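Plorport Extends Tableware Lending Program to All Branch Libraries

The Plorport Public Library will extend its tableware lending program to all five of its branches beginning in February, the library's administration announced. The service has until now been offered only at the main library on Trurkent Street.

Under the program, residents with a library card in good standing may borrow plates, bowls, serving dishes and flatware for family gatherings, block parties and meetings. Items are lent free of charge for up to one week. The collection is intended for groups that would otherwise purchase disposable plates and cups for a single event.

The program opened at the main library last spring with a small collection of donated pieces. In its first season it recorded 409 loans, according to a summary presented to the library board. Most loans were made for gatherings held on weekends, with the heaviest demand in May and June, when graduation parties and school events take place. The summary noted that requests for bowls exceeded supply in both months, and that a number of borrowers were placed on a waiting list.

To meet that demand, the library has purchased additional stock from Lular, a regional supplier of restaurant and institutional tableware. The new pieces will be divided among the branches according to the size of the population each one serves. The main library will keep the large serving dishes, which may be requested at any branch and delivered by the library's regular van service.
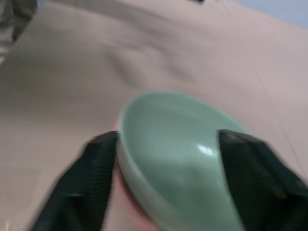
Residents who commented on the proposal in writing were largely in favor, although several raised the question of cleaning. One asked whether the dishes would be washed again by the library between loans or simply put back on the shelf as returned, and said she would not use the service for a christening lunch unless that was made clear in the rules.

The revised rules address the matter directly. Borrowers are asked to return all items clean and dry. Every item is then washed a second time in a commercial dishwasher before it is lent again. Branches without a suitable kitchen will send returned items to the main library, and for that reason loans at those branches must be reserved at least 3 days in advance.

Chipped or cracked pieces will be removed from the collection. Borrowers will not be charged for the first broken item in any loan. Further losses will be billed at replacement cost, and a current list of prices will be kept at each circulation desk. Borrowers are asked to report breakage at the time of return and to leave broken pieces out of the box.

Sets are packed in stackable boxes, each holding place settings for up to 46 guests in the largest size. Smaller boxes are available for households. A full box is heavy, and borrowers should plan to bring a second person or a hand cart when collecting one. Short-term parking for pickup is available behind the main library — the entrance is on the Hứa Avenue side — and at the front of each branch.

Reservations may be made in person, by telephone or through the library's online catalog, where the tableware is listed together with the existing collection of tools, board games and folding tables. Folding tables may be reserved in the same transaction but must be collected from the main library. Cardholders under the age of 18 will need the signature of a parent or guardian.

The cost of the expansion is covered by the library's existing materials budget and by a waste reduction grant from the county. No increase in staff hours is planned for the first year. The administration will report to the board on loan figures, breakage and cleaning costs at the end of the summer, and the board will then decide whether to add glassware. Glassware was left out of the present expansion on account of storage limits at two of the smaller branches.

Donations of tableware will no longer be accepted at the main library after the end of January. Residents who have already arranged to drop off items may do so until that time. Questions about the program may be directed to the circulation desk at any branch during regular hours.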